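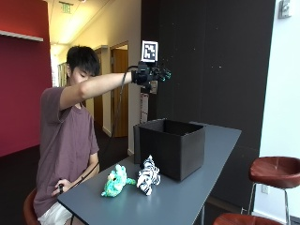
El guante se vende solo o dentro de un paquete que Ziltton llama kit de captura. La empresa lo alquila desde mayo a laboratorios y a talleres pequeños que quieren enseñar tareas de manipulación a un brazo robótico sin programarlas línea a línea. Una persona hace la tarea con su propia mano, el sistema registra la trayectoria y de ahí salen los datos con los que se entrena el modelo.

El paquete básico incluye el guante con sensores, el marcador cuadrado que va sobre el dorso, el cableado y una licencia de Pillum, el programa que ordena las grabaciones. El alquiler cuesta 300 euros al mes, con un mínimo de 2 meses. La cámara fija no entra en el precio. Se puede usar una propia, siempre que vea el marcador durante la mayor parte del movimiento.

La tarea que propone el manual para empezar es recoger peluches y meterlos en una caja de tela. Parece trivial y da bastante trabajo. Un peluche se deforma, no tiene un punto de agarre evidente y cambia de postura cada vez que se suelta. Los objetos rígidos vienen después, en el segundo cuaderno de ejercicios.

Ponerse el guante lleva unos minutos la primera vez. La calibración consiste en abrir la mano, cerrarla y tocar el pulgar con cada dedo, y hay que repetirla si se cambia de operador. El peso no molesta al principio, pero con el brazo extendido se nota pronto. Tras casi 20 minutos seguidos conviene parar. El cable es el punto más flojo del diseño: obliga a pensar por dónde pasa antes de cada toma y limita el giro del cuerpo. Ziltton dice que trabaja en una versión inalámbrica, sin fecha.

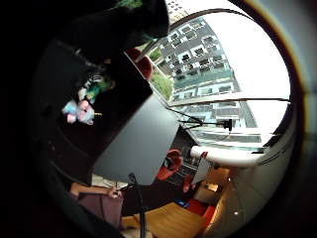 Pillum guarda cada toma como un episodio y permite recortar el principio y el final, que es donde se acumulan los movimientos inútiles. La exportación funciona bien. La búsqueda, en cambio, es pobre – solo filtra por fecha y por nombre de tarea – y quien grabe muchas sesiones acabará llevando una lista aparte.

En el mercado hay otras dos opciones comparables. Vidal ofrece un guante más ligero, sin marcador visual, que pierde precisión al cabo de un rato. Dumum vende una pinza de mano con cámara incorporada, más barata, aunque no registra los dedos por separado. Para tareas de coger y dejar, la pinza basta. Para doblar tela o abrir cierres, el guante tiene ventaja.

El soporte técnico responde en español y en inglés. El plazo de entrega es de 4 semanas.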